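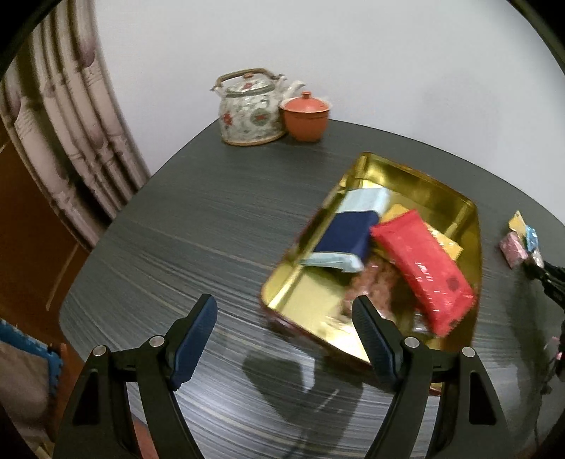 Teapot and small lidded cup, back of the table.

Print this page | E-mail this page

Streaming box and Wi-Fi: your questions

Do I need the fastest plan my provider sells?
Probably not. One 4K stream wants a steady 25 Mbps or so, and most homes run two at worst. The 2,000 Mbps plan is lovely if you enjoy paying for it.

My box is five years old. Is it finished?
Check whether it still gets updates. If it does, clear out the apps you never open and restart it before you go shopping.

Where should the router go?
Out in the open, up high, near the middle of the house. Everyone puts it in the cabinet behind the TV, then writes to me.

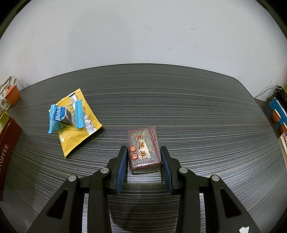
Will a mesh system fix the back bedroom?
Usually, if the second unit sits halfway there and not in the dead spot itself. The Keresow satellite is a flat little slab and takes up more room than its ads suggest. A wrapped black sesame candy lying on a table is my idea of small – the Keresow is a good deal bigger, and you can't eat it.

Is a $300 cable better than a cheap one?
For the seller, yes.

Comments

Greer Forsyth: Moved ours out of the cabinet. Buffering gone, spouse annoyed by the view.

Mogens Bergmann: What about the Ferance box? Mine drops Wi-Fi every night.

Oda Vik: Mogens, try the wired port. Mine did the same.

Related
Soundbars for small rooms
Codus remote: pairing problems
HDMI ports and what the labels mean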